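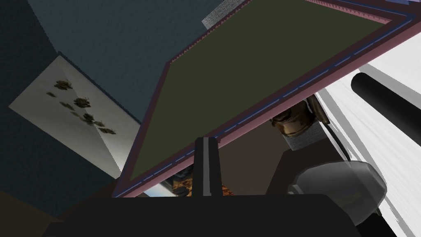 About Flemiva

Flemiva tests robots on ordinary chores. We work from two floors of a former furniture warehouse in Uststead, and we report what the machines can and cannot do. Our customers are companies that build home robots, companies that buy shop-floor robots, and a few insurers who would like to know what they are covering.

The question we get most often is whether a robot can do the housework yet. The short answer is some of it, slowly, in a room it has been set up for. The rest of this page explains who we are and how we came to that answer.

How we work

Every chore is tried first in simulation and then on a real machine. Our simulator is called Prokar. It holds rooms, furniture and household objects, and a robot in Prokar gets the same kind of view it would get from a camera near its own hand. At that range a room looks very different from the way a person sees it. A green panel with a maroon border can take up most of the view, with the gripper finger just below it and only bits of wall and floor to go by. The robot has to decide where to move next from that.

A chore moves on to the real machine once it has been finished 2000 times in Prokar. The real machine is Pastor, an arm on a wheeled base that we put together from bought parts. Pastor works in a test apartment on the second floor and at a packing bench on the first. Each chore there gets 30 tries, and the furniture is shifted a little between them. We film every try and keep the failures along with the rest.

What machines can do now

Picking up a single solid object from a clear surface is close to routine. So is opening a drawer with a plain bar handle, wiping a flat counter, and moving boxes of one size from a shelf to a cart. On the shop floor, where parts arrive in the same place every time, we have seen robots work a full shift with one person looking in on them.

What they can't do well

Tight spaces are hard. Reaching under or behind something large is still one of the most common reasons for a failed try, both in Prokar and in the apartment. The arm blocks its own view, and a finger that is slightly off will push the object away or press against an edge.

Cloth is hard as well. Pastor can fold a hand towel that has been laid flat for it. It can't take a fitted sheet out of a basket and do anything useful with it. Cables, thin plastic bags and anything wet also give poor results.

Then there is recovery. A person who drops a spoon picks it up and carries on. Most of the systems we test carry on without the spoon.

A machine that passes in simulation may still fail in the apartment. We publish both results side by side in our reports so that readers can see the gap for each chore.

Who we are

Orathai Sriwong and Silvan Kälin started the company after working together on warehouse automation. Orathai runs the business and writes most of the reports. Silvan is in charge of Prokar and the rooms inside it.

Pongsak Bunnag keeps Pastor running. He also designed the packing bench and the rig that holds it level.

Esperanza Segura plans the chores. She cleaned hotels and private homes for years before joining us, and her chore sheets are the reason our bed-making test includes the side against the wall.

Chalerm Tanasarn handles customer tests and visits. If you write to us, he will most likely be the one who answers.

What we charge and what we won't do

A standard test covers 3 chores and takes one month. Longer programs are priced by the chore. We don't sell robots, take a share in the companies we test, or change a report after the customer has seen it, except to correct a factual error. Customers may choose to keep a report private. They may not quote the good half of it.

Visiting

The test apartment is open to schools and trade groups in June. Visits at other times can be arranged through Chalerm. The entrance is at the back of the building, next to the loading dock. Ring the bell marked Flemiva, or call extension 3834 if the door is locked.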